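4.2 What people keep on the desk

I went into this part of the Bumthorpe study expecting to write mostly about notebooks, and then the pens took over (they always do!). We asked people to tip out whatever they write with onto the nearest table and leave it where it landed, and by the end of July we had 382 pens logged, 241 of them ballpoints. I'd planned on a quick tally and a paragraph. I ended up with a whole section.

What struck me first was how much the grip matters to people. Ngubane's older survey sorted pens by ink and price, and I started out doing the same, but our folks kept talking about their fingers – too thin, too slick, too hard after a page or two. So I added grip to the coding sheet and went back through everything one Saturday, with a lot of coffee. A fat rubber grip and a plain slim barrel can live in the same drawer for years and get used for completely different jobs. Figure 2 has two pens, a large ballpoint with a thick gray rubber grip and a black capped pen.

Figure 2. Two pens on a wood tabletop, Bumthorpe set.
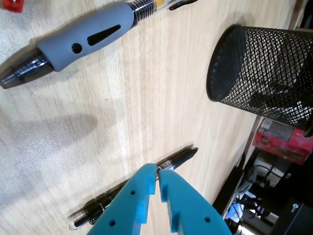

Caps were the other surprise. I'd figured people would find them a nuisance, and plenty did, but the ones who carry a pen in a bag wouldn't hear a word against them. I coded those answers under "carrying" in the Stundine scheme, next to clips, and I come back to both in Section 5.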